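Home Kitchen Pantry Laundry Workshop Tips by Room Search

Sorting Out a Corner Counter: Bottles, Boxes and Bowls

By Liette Kowalchuk

The corner of a kitchen counter is deep, hard to reach into and usually the first place to fill up. Ours collected sauce bottles for years. The ones in front got used and the ones in back got forgotten. I cleared it in October and have kept it in fair order since, using a rotating rack and a few habits.

Start by taking everything off. Wipe the counter and the lower rows of tile, including the grout lines. A little dish soap in warm water is enough for fresh splatter. For older grease, lay a warm wet cloth over it for a few minutes before you scrub.

Wipe each bottle too, especially the bottom. Soy sauce and vinegar run down the side and leave a sticky ring, and that ring is what makes a turntable hard to keep clean.

Two tiers are plenty for a corner. Put the tall bottles on the bottom, where their weight keeps the rack steady, and keep the upper tray for short jars, small cans and boxed seasonings. 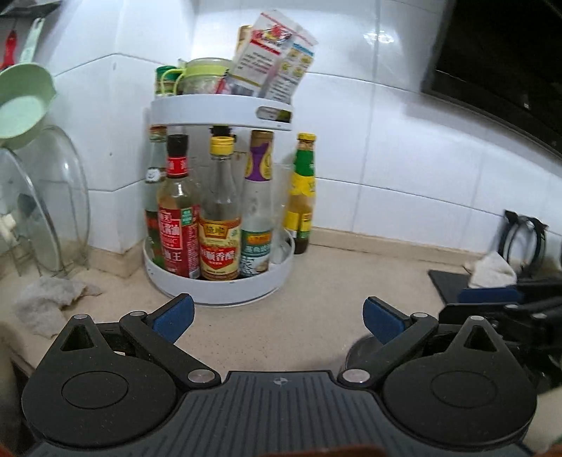

Stand seasoning boxes upright, with the printed side out, like books on a shelf. Laid flat, they get stacked, and the bottom one is never opened again. Once a box is open, fold the inner packet over and clip it before you put it back. If the box is nearly empty, move the packet to a jar and recycle the carton.

Group the bottles by how you cook. Soy sauce, vinegar and cooking wine go together here because they come out together. Two bottles of the same thing should not both be on the rack. Write the month on a piece of tape when you open a bottle and keep the spare in a cupboard.

Measure before you buy a rack. Mine is from Somogyi and the tall bottles clear the upper tray easily, but a friend, Angelica Abella, bought one where a 500 ml bottle had to go in at a slant. Take your tallest everyday bottle and a tape measure to the store.

Leave some space around the rack so it can turn. Anything that doesn't fit on it can stand against the wall, as long as it is out of the way of the turning bottles. Check the label on oyster sauce. Many brands ask for the refrigerator after opening.
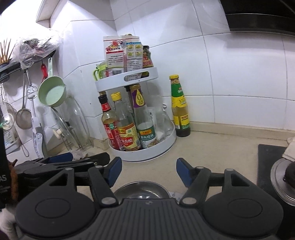 The wall next to the corner is worth using. A rack with hooks takes strainers, a small saucepan and long-handled tools off the counter. Hang the things you use daily closest to the stove. Mesh strainers should be shaken well and hung up damp only if air can get at both sides. Chopsticks need a holder with drainage holes, and they should go in dry.

Pot lids are awkward everywhere. A wire stand holds one upright against the wall and takes up very little depth.

Bowls are the other thing that lands on this counter. Metal mixing bowls nest well and can stay out if you use them every day.
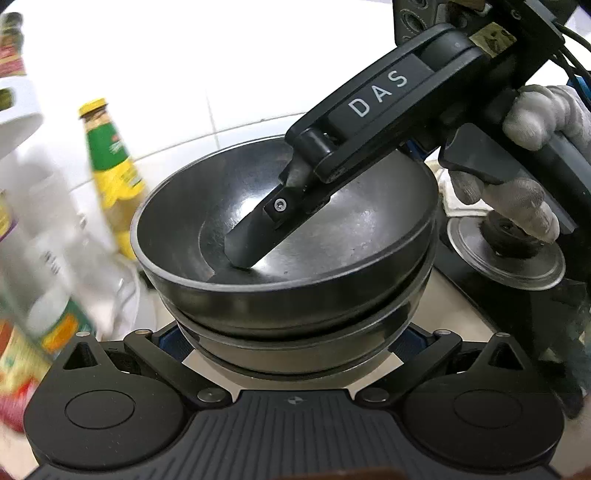
Two dark metal bowls, one nested in the other.

If nested bowls stick, don't pry them with a knife. Run warm water over the outside of the lower one and twist gently. Dry every bowl fully before stacking, rims included, or water sits between them and leaves marks. For white marks on stainless steel, use a cloth with a little vinegar, rinse, and dry right away. Light scuffs can be left alone.

Three is a good number for a stack that lives on the counter. More than that and you end up lifting the whole pile to reach one. 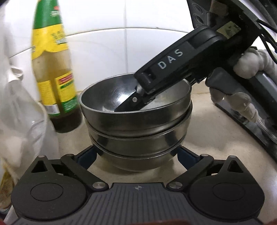 A stack of three stainless steel bowls on the counter, with a tall bottle to the left.

Every 14 days or so I lift the bottles off, wash the lower tray in the sink and wipe the counter underneath. It goes quickly if drips are wiped off the bottles after cooking.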